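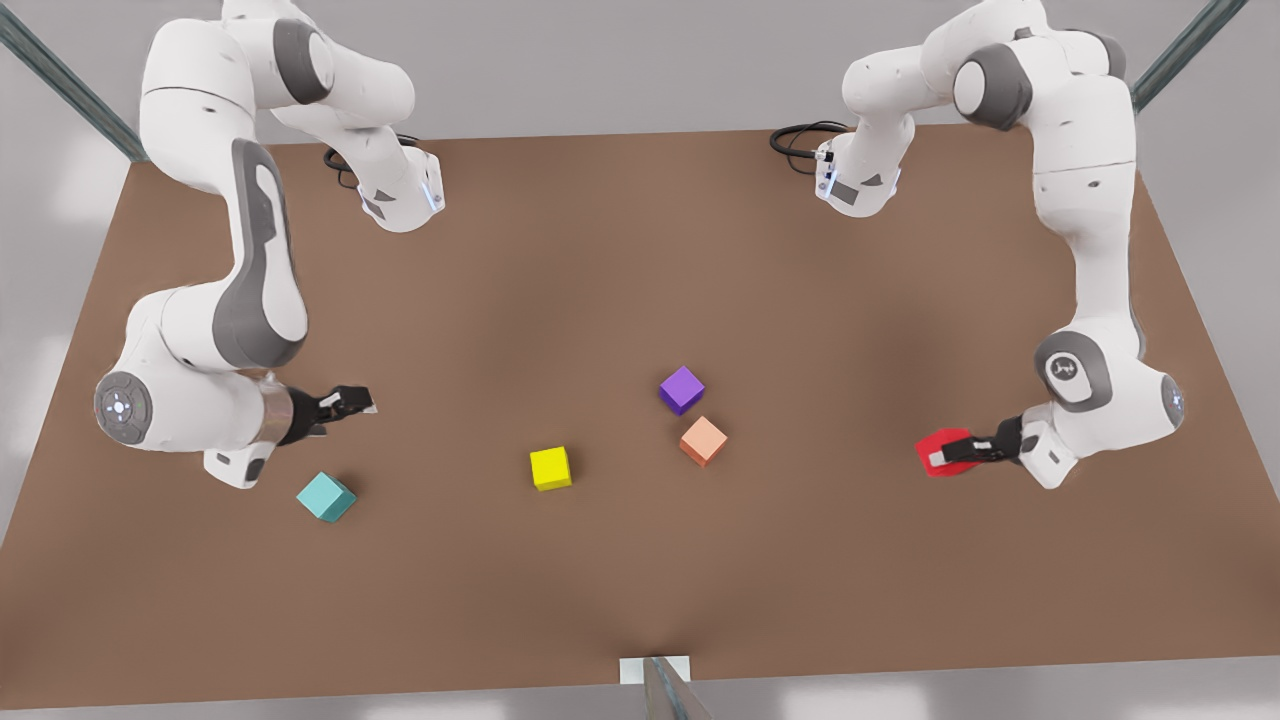
Teaching a robot by hand wastes the hand, Kobe Kramer used to argue. Write the motion down as code, he said, and it will come out the same on the first run and on run 2000. His case is strong for a part that always arrives in the same spot. It weakens when blocks lie at odd angles and the robot has to choose its grip.

## Chapter 4: Showing the Task

Chapter 3 covered motions written in advance. In this chapter a person supplies the motion. There are two common ways to do it.

In **hand guiding**, the teacher holds the arm and moves it through the task while the joints record their positions. In **remote control**, the teacher works a separate device and the arm follows. Pushpa Vashisht's course notes call one complete pass, from start pose to release, a *demonstration*. We use the word the same way.

The exercises use the Zinent simulator with two arms and a set of colored blocks. Set the playback speed to 70 percent before you begin. A recording that stops before release is saved as a partial and should be kept in its own folder. 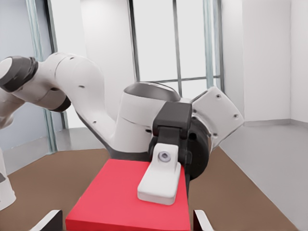

Should a demonstration with a mistake in it be thrown out? Keep it if the teacher recovered and finished the task, and mark the time of the error in the log.

### 4.1 Choosing a start pose

Every demonstration begins from a start pose. Place both arms clear of the blocks, with the grippers open.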